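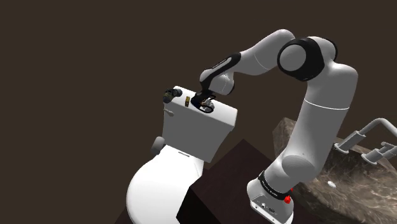
3.2 Vigilância fronteiriça e percepção de ameaça

A literatura sobre prontidão militar em zonas de fronteira tende a tratar a entrada de um terceiro Estado num conflito em curso como variável binária. Toledo e Aranda propõem uma leitura gradual, em que a mobilização declarada, o deslocamento de efetivos e a retórica oficial são codificados em separado. O inquérito aplicado no distrito de Plendamholm incluiu um bloco de controle com imagens sem conteúdo bélico. A Figura 2 mostra uma cena gerada por computador com um braço robótico branco e um vaso sanitário também branco contra fundo marrom-escuro. As respostas a esse bloco serviram de linha de base para a escala de alarme.

Figura 2. Braço robótico branco e vaso sanitário branco.

A amostra compreende 4000 residentes, entrevistados em duas ondas separadas por 12 semanas. A primeira onda antecedeu o anúncio de exercícios conjuntos do outro lado da fronteira; a segunda foi iniciada em junho, com o anúncio já divulgado pela imprensa regional. O trabalho de campo ficou a cargo do instituto Hemia, e a codificação das respostas abertas foi feita na plataforma Lisora por dois avaliadores independentes. As divergências foram resolvidas por Carmela Aranda.

Os coeficientes da segunda onda indicam aumento da ameaça percebida entre os moradores das localidades contíguas à linha de fronteira. O efeito não se estende ao interior do distrito – resultado compatível com o modelo de proximidade de Byun, mas não com a hipótese de difusão pela mídia nacional. A confiança na guarda de fronteira permaneceu estável nos dois grupos. Carmela Toledo atribui essa estabilidade à regularidade dos comunicados oficiais, interpretação que os dados disponíveis não permitem testar. A seção 3.3 examina a relação entre ameaça percebida e intenção de deslocamento.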